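The Ferry Clock

Last updated: Jan 14, 2023

The clock in the Skallow ferry house had stopped at 3:21, and for eleven years the people of the island had set their lives by the kettle of Mrs. Baran, who drank tea at seven, at noon and at four.

When Mrs. Baran died, in April, the first ferry left without the schoolteacher. The second ferry left with no passengers at all. In the bakery two men quarreled about whether it was morning.

"Somebody must repair the clock," said the baker.

So they wrote to Tulumgate, on the mainland, and Tulumgate sent Aisyah, a young woman with one suitcase and wet shoes. She climbed the 94 steps and opened the back of the clock. Inside she found dust, a dead wasp and a folded paper.

The paper was a letter. It was addressed to Mrs. Baran, from a man who signed only with H. He wrote that he would come back on the afternoon boat, and he asked her to keep the time for him.

Aisyah sat a long while on the top step. Below her the sea was gray and very flat. She could see that the small wheel was not broken. Somebody had taken out one pin, carefully, and had laid it on the shelf beside the oil.

"Can you do it?" called the baker from below.

"I need until tomorrow," she answered.

That night she slept in the room of Mrs. Baran, as there was no hotel. There were two cups on the table. She washed only one of them. In the morning she put the pin back, and she put the letter back also, behind the large wheel where it did not touch anything.

The clock began to walk. At four the whole island heard it, and on the hill a dog which had never heard a bell barked until dark.
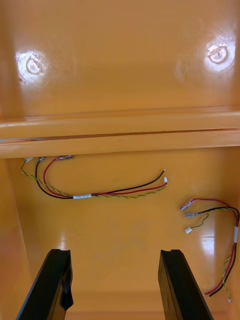
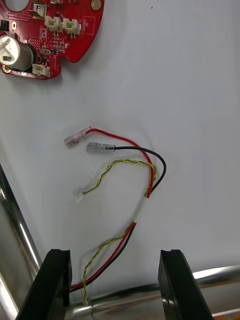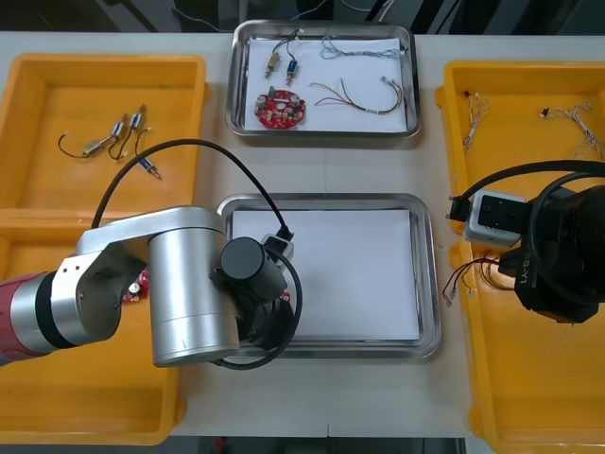
Orange bins, a red circuit board, and the whole table.

Comments

Renata Urbańczyk: I like that she washed only one cup. But who is H.? I read it two times and I still want to know.

oldharbor: My grandmother was our Mrs. Baran, only with coffee. Thank you for this.

tomasz_k: Should it be "the clock began to walk"? In my language we say it so too, please leave it.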